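Peel and stick on the craft nook walls, regrets?

tansy_lou
So I finally papered the little sewing nook in June and my sister says it gives her a headache. It's the big swirly waves, teal and mint with gray and a dusty mauve. I adore it!

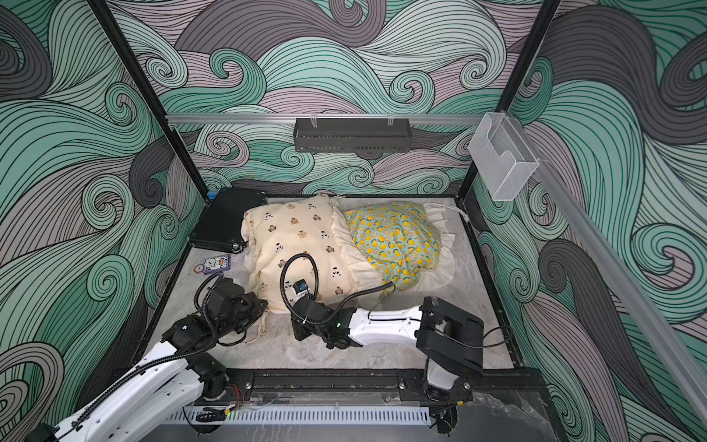 Back wall with the rail and the black basket up

Three walls, $49 on clearance at Vanhove. Too much for a small space?

gridley49
Too much, sorry. I'd do the back wall and paint the sides plain. Also, Vanhove's sticky stuff let go on me after 7 months.

MrsPockets
Disagree with gridley! Small spaces are where you go loud. Mine's been up 11 years (different brand, Losenine) and only one corner lifted.

tansy_lou
Eleven years, okay, I feel better. Gridley, did you prime first? I did two coats and let it sit overnight. Now I'm stuck on fabric. I'm leaning toward the lemons on pale minty aqua, the one with the see-through whitish hem.
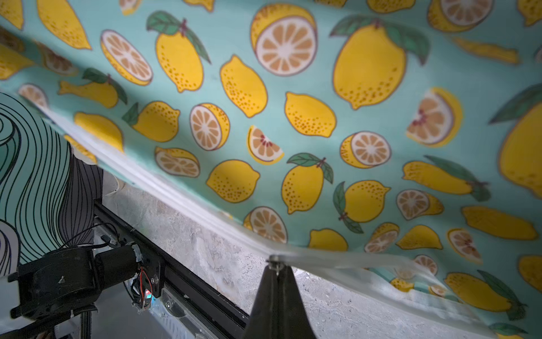

My other choice is plain charcoal, and I keep going back and forth because lemons plus waves might be what sends my sister over the edge.

gridley49
No primer, fair point. Still voting charcoal.

MrsPockets
Lemons!! The mint ties in.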